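Household chore automation

Household chore automation is the use of machines to carry out the everyday work of a home, such as washing, sweeping, folding, sorting and putting away. The term covers both the single-purpose appliances that most homes have owned for generations and the newer, more general machines that are meant to move through a room and handle whatever they come across in it. The two kinds have very different histories and very different records of success, and a good deal of the confusion about whether robots can do housework yet comes from mixing them together.

Close relatives of the same problems turn up on the shop floor, where kitting, bin picking, and the sorting of small loose parts have kept engineers busy for a long time. Readers coming from that side will find much that is familiar, although a home is in nearly every way a less forgiving place to work than a factory.

Background

The first wave of automation in the home brought the chore to the machine. A person gathers the clothes, carries them to the washer, opens the door, loads the drum and picks a setting, and from then on the machine does something it does wonderfully well, inside a closed box where nothing surprising can happen. The dishwasher follows the same plan. What remains for the person is the gathering, loading, unloading and putting away, and anyone who has kept house for a family will know that these leftover parts take up a great deal of the day!

The second wave sent the machine out to the chore. Robot vacuums and robot mops are the best known examples, and they succeed largely by touching as little as possible. They roll along a flat surface, steer away from things, and leave the socks and the charging cords for somebody else to pick up first.

The third wave, which is the one people usually have in mind when they ask the question, would do the picking up. It calls for an arm or a pair of arms, some sort of hand at the end of each, a way of seeing, and a way of deciding what to do next. Work on this has gone on for decades, and it has sped up considerably as researchers have turned from writing out motions by hand to having machines learn them from recorded demonstrations.

Tidying small objects

Of all the chores that have been tried, sorting and putting away small personal things is among the most instructive, and it has become a popular test. It needs no water, heat or sharp tools, it can be done on any table or bed, and it can be started over in a minute or so. It is also a good deal harder than it sounds.

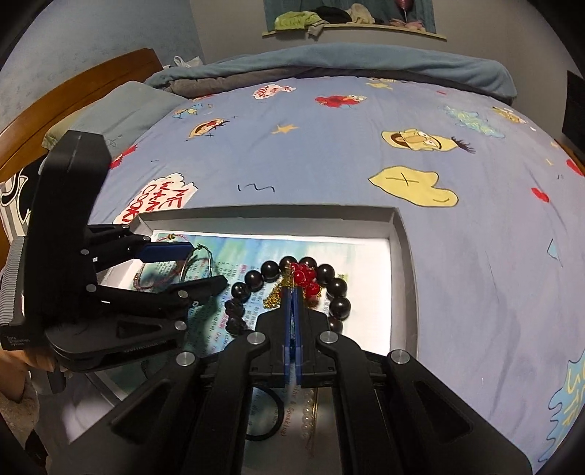

Jewelry is a favorite material for this kind of test for the simple reason that it collects so many handling problems in a small space. A bracelet strung on elastic has no fixed shape, so that the place where it was a moment ago is a poor guide to where it will be once it has been touched. Metal bangles are stiff by comparison, but they are slim and shiny, and cameras tend to have trouble judging how far away a shiny thing is. Most homes also keep such things together in whatever container is handy, and a shallow cardboard box with raised walls, holding a beaded bracelet along with a hair tie, a braided cord and a hairpin set with small pearls, asks the fingertips to come down among the neighbors and close on one piece only. A narrow pair of pads can get hold of a beaded loop at its decorated part, where there is something to press against, though the beads to either side are free to swing and may carry other pieces along with them. People deal with all this by feel. They jiggle a little, let go, take hold again, and hardly notice that they have done it.

Engineers usually break the chore into stages. The machine has to find the separate pieces, choose one, take hold of it, lift it clear, carry it, and set it down in a way that leaves it neat and unharmed. The finding has improved enormously and the carrying was never very difficult. Most of the trouble is packed into the short stretch between touching a piece and lifting it clear, and again into the moment of setting it down, when a soft item may fold over on itself or cling to a rubbery finger.

The Trullard tray test

One widely copied home exercise is the Trullard tray test, named for the workshop in Trullard where it was first written up. The tester lays out a mixed group of small belongings, and the machine must move every piece from a container to an open surface and then back again. Early write-ups called for a plastic tray, but later ones allow any shallow container, and the surface may be a table, a counter or a made bed.

A full series consists of 50 rounds, with the pieces put down differently each time. A round is failed if anything lands on the floor, if two pieces are lifted together and not separated, or if a person has to step in. The Ekgate group, which has kept the longest running record, reported that its first two-armed machine took around 700 seconds to finish a round that an adult could do comfortably in well under a minute. Later machines were a good deal faster, but the group noted that the failures hadn't gone away so much as moved - there were fewer missed grasps, and more cases of a cord catching on a finger during release.

A bed makes the test noticeably harder than a table does. The bedding gives under pressure, so a finger that presses down to get beneath a thin bangle sinks in and takes the bangle with it. Wrinkles hide the edges of things.
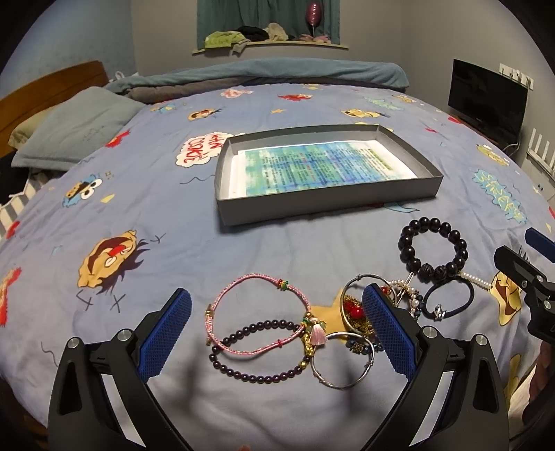 Printed bedding adds a further difficulty, this time for the seeing part of the machine. A vision system has to tell a real object from a picture of one, and children's bedding, with its faces, stars and lettering, offers plenty of chances for mistakes. A red bead lying near a red printed figure may be missed altogether, while a printed star may be reached for. Ekgate's notes mention a machine that pinched patiently at a printed button for the better part of an afternoon session. Newer systems do this far less often, thanks mostly to the wider variety of rooms in the material they learn from.

Learning from demonstrations

Much of the present work depends on people doing the chore first. In the most common arrangement a person does the job with hand-held grippers whose fingers resemble those of the machine that will be trained, and the recordings are used to teach it the motions. The advantage over steering a full robot from a distance is mainly speed and ease. A person with a gripper in each hand can work in an ordinary bedroom or kitchen, among ordinary clutter, without anything heavy having to be brought up the stairs.

The number of demonstrations needed is a matter of lively disagreement. The Finley project, which concentrated on bedrooms and closets, gathered 2000 of them for one sorting chore and found that adding new rooms helped more than adding new tries in the same room. The smaller Zavala project worked in only 4 homes and got respectable results in those, followed by rather disappointing ones in the next home it visited, where the light came from the other side and the family kept its hair ties in a mug.

Two hands are generally thought to be better than one for this sort of work. The second can steady a box, hold back a neighboring piece or stand ready to receive something. It also brings the problem of the hands getting in each other's way, particularly over a small container, where there is often room for one set of fingers and not quite enough for two.

State of the field

Whether machines can do household chores yet depends very much on which part of the chore is meant. Closed-box appliances are a settled success. Floor cleaning is close to one, provided that the floor is reasonably clear. Towels and other plain flat laundry can be folded by machine, slowly, and with a person nearby to sort out the odd bundle. Loading dishes has been shown many times with sturdy pieces and much less often with a sink as a family really leaves it.

Sorting small mixed belongings remains unfinished business. Machines can do it under watch, in places resembling those they learned in, with a share of failures that a laboratory can live with and a household probably wouldn't. A dropped hair tie is nothing much, but a snapped strand of beads is a nuisance to the whole family (and to whoever finds the last bead with a bare foot).

Shop-floor use has come along somewhat faster. Parts there are mostly stiff and mostly alike, the lighting stays put, and the bin can be redesigned to suit the gripper. Workshops that have adopted such machines commonly keep a person at the end of the line for tangled or doubled pieces, and similar arrangements have been proposed for the home, with the machine setting aside whatever it isn't sure of in a separate dish for someone to look through in the evening.

See also

Bin picking
Deformable object handling
Domestic appliances
Laundry folding machines
Two-armed manipulation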